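Trekmont Pension Statement Folder - A4, pack of 6

Item no. 3718

For anyone keeping pension letters, state and workplace, in one place. Six card folders, each with 2 inside pockets and a label strip on the front. Made for us by Baysal.

Holds up to 300 sheets per pack. Dont overfill, the pockets will split.
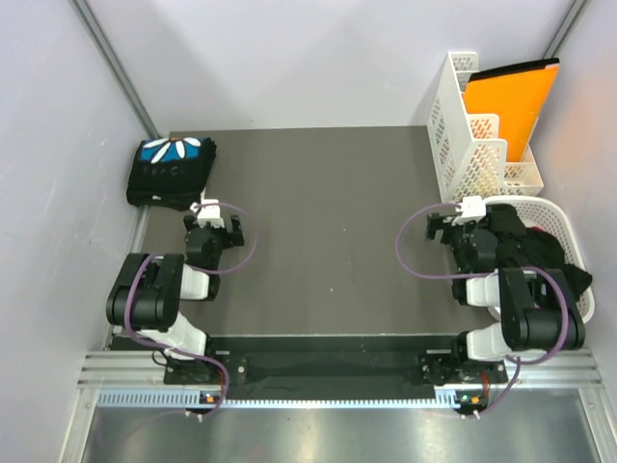 What's in the pack
6 folders, A4
1 sheet of sticky labels (state pension, workplace, private, tax, letters sent, other)
Checklist for your pension forecast, written by Müzeyyen Eren

Checklist updated 8 February 2022. Older packs have the old one - email us and we'll send the new page free.

Delivery
Orders go out from Turnwood. Trade and union branch orders: ask for Beril Sarıgül, she does the invoices. Branches wanting their own name on the label strip, allow extra time - printing is done at Burnier and they're closed part of June.

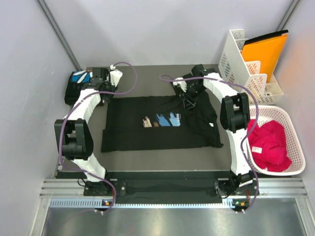 Black garment, apparently a T-shirt, partly folded, printed graphic near the centre

Returns
Unused packs only, labels still on the sheet. Put the order number in with the parcel or we cant match it up.

Please note, we sell stationery. We can't advise on your pension or tell you when to claim.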